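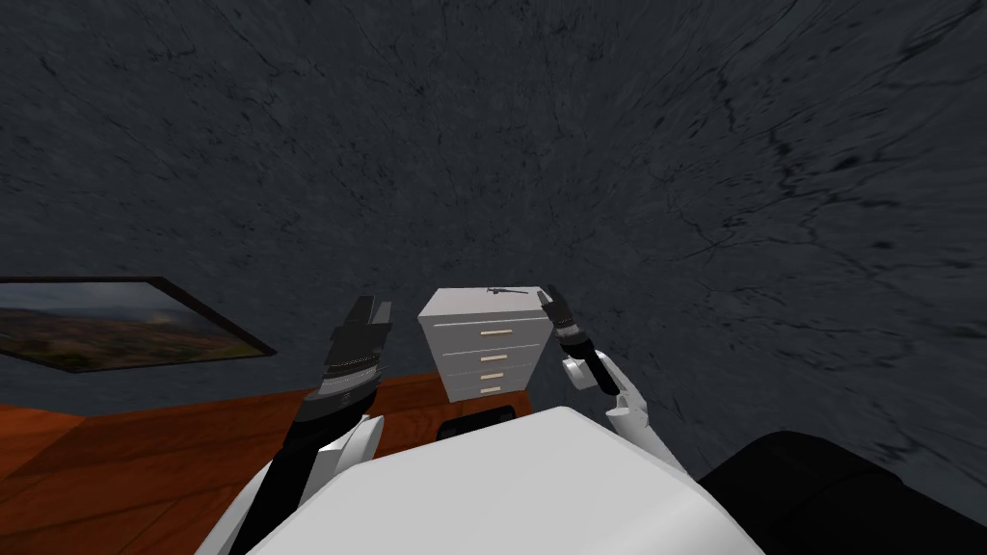
Zawadi Lema told me, after reading the first draft of our rules, that a rule you can't check from a log file is only a wish. She was right, and I went home cross about it. The draft had a line in it asking operators to "take care near furniture", and when I tried to work out how anyone would score that, I couldn't. So most of this section is the story of me turning wishes into things a script can count.

Figure 3. Simulated two-arm robot in front of a four-drawer chest, both grippers empty, one of them very near the chest's upper right corner. A small object lies on top.

4.2 Rules for starting and stopping near furniture

We wrote the rules for the Levomside drawer tasks first, and only later stretched them to cover the other rooms. Drawers are a good place to begin. They have handles, they have edges, they slide one way only, and people have strong feelings about how they ought to be opened (ask in any lab kitchen). Figure 3 shows the kind of moment the rules are for. The arms are raised on either side of the chest, nothing is being held, and the right fingertip is almost on the corner. Is that a fault? Under our first draft I'd have said yes, and so did one of the two markers at Telbridge. The other one let it through. They'd both read the same sentence!

What we do now is split closeness from contact. Closeness is fine so long as the arm is slow. We set the limit at 60 millimetres per second for any part of the gripper within 35 millimetres of a surface it hasn't been told to touch. Contact with such a surface is a fault at any speed, and it gets logged with the name of the part that was struck. A still picture like Figure 3 can't settle either point, of course, and we stopped letting markers score from stills altogether. They get the joint log and the replay, or they don't score it.

The second rule is about loose things. Whatever lies on top of the furniture has to be declared in the task file before the run starts, even when the task has nothing to do with it. The little dark thing on the chest in Figure 3 looks like a tool of some sort, and a drawer task might never mention it. But a drawer that's yanked will shift what sits above it, and if the file doesn't list the object then nothing in the score will notice. I was lazy about this for months. When we finally went back through the old Grimier set, 17 of the 353 runs had moved an undeclared object and still been marked as clean passes -- a bit embarrassing, as I'd been showing those numbers to visitors.

Third, both arms count. It's tempting to judge only the arm doing the pulling and to treat the other as scenery, and the Mavromatis checklist we borrowed from did just that. We ask that an idle arm be either parked in its named rest pose or held under the same speed limit as the working one. Zawadi Lema wanted to go further and have idle arms parked every time. I argued against it, partly from stubbornness, but mostly because parking means a long sweep back and forth, and that sweep caused more contacts in our trials than simply holding still did. We left it as a choice, with the choice written down in the task file.

I should say that all of this was tested in simulation only. The limits have been steady since October and I'd be happy to defend them there. For a real machine I'd treat the speed figure as a starting point and measure the stopping distance first, with the heaviest gripper you own fitted. Section 4.3 covers what markers should do when the log and the replay disagree.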